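Categoría: Visitas institucionales

La delegación visitó en noviembre las instalaciones de Van Wyk en Skokside, dedicadas a la recuperación de mobiliario doméstico. El recorrido, guiado por Vilém Kubíček, comenzó a las 15 horas en el almacén de recepción, con capacidad para hasta 2.000 piezas.

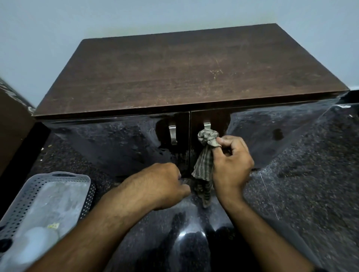 Armario de madera oscura, de dos puertas, con marcas de uso en el tablero superior.

Se trató asimismo el convenio de depósito con Buldale, cuya renovación se examinará el jueves en Koltdale.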